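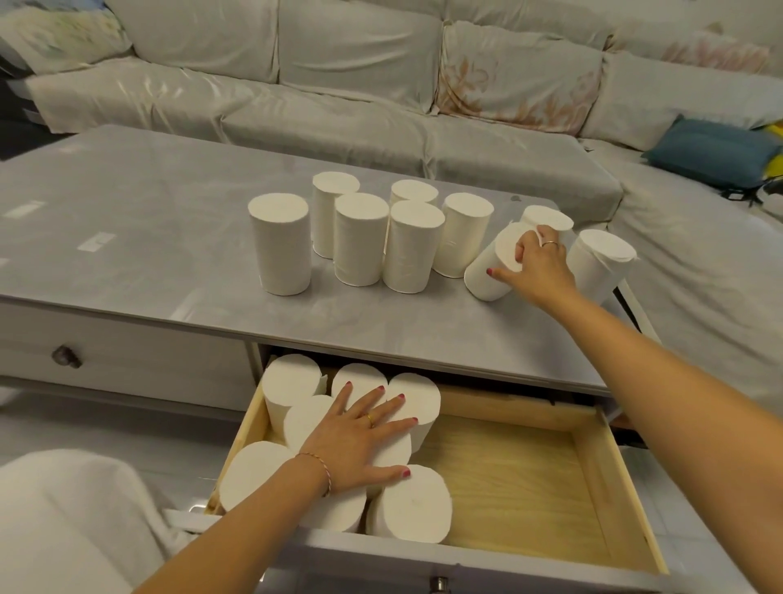

6 min read

Keeping a Small Stock of Parts When Suppliers Keep Changing

I run a little repair bench out of my spare room in Mornport, mostly phones and tablets with the odd laptop, and the question I get most from other hobby repairers is how to keep parts on hand without sinking the grocery money into them. I've been at it long enough to have made most of the mistakes, so pour yourself a coffee and I'll share what works for me.

Buy for the repairs you did, and let the launches go by. Every time a new handset comes out I get the itch to order screens for it. Most of those phones are still under warranty and their owners won't be knocking on my door for a good while yet. I look back through my notebook at the past season and order from that. Batteries and charging ports for three-year-old phones are dull as dishwater, and they pay for everything else.

Write the maker on the bag. Two screens for the same phone can come from two different factories, and the connectors may sit a hair differently. When my usual seller switched from Brorkum panels to Pluveck ones in January, the listing didn't change by one word. I only caught it from the tiny print on the ribbon cable. Now every part gets a strip of masking tape with the maker, the seller and the month it arrived, and if a batch turns out poorly I can pull the rest of it in a minute.

Test when the box comes in. I know, I know – you're tired, the box looks fine, and it can wait. But return windows are short (my main seller gives 28 days) and a dead screen found in the fall is your dead screen. Plug each one in before you peel anything off it, check the touch right out to the corners, and put it back in its own foam.

Go easy on batteries. They age on the shelf, so I never keep more than a couple of each kind. Mine live in a cool closet, at a partial charge, well away from the heater and from anything that could poke them. Anything swollen goes straight to the battery drop-off, and please don't put one in the household trash.

Think twice about the bulk price. I was once offered a lot of 2,000 tiny screws for less than a pizza, and those were a fine buy that I'm still using. The same seller talked me into $185 worth of camera modules for a phone that more or less vanished from my area by spring, and I'm still looking at those too. Small, cheap and used in everything is what you want to buy deep.

Keep a second seller warm. Even if you love your first one, place a small order somewhere else now and then, so you already know their shipping and their quality on the day your favorite runs dry. I do this with a $49 order, which happens to be where my second seller's free shipping kicks in.

Put the old parts to work. A cracked screen that still lights up makes a perfectly good tester, and a dead board is full of little shields and brackets you'll be glad of some evening at 9 p.m. when one has pinged off under the radiator. I keep mine in a cookie tin with a lid that sticks.

Comments (3)

solderandtea
The masking tape tip is a good one. I use freezer labels because the tape goes gummy on me in summer, but same idea.

Lu
Do you bother testing charging ports too, or just screens? I've had two bad ones in a row and it's a lot of work to find out after they're in.

benchmouse
I test mine, Lu! I hook the port up loose and see if it takes a charge before I close anything. It adds five minutes and it's saved me from gluing a phone shut twice.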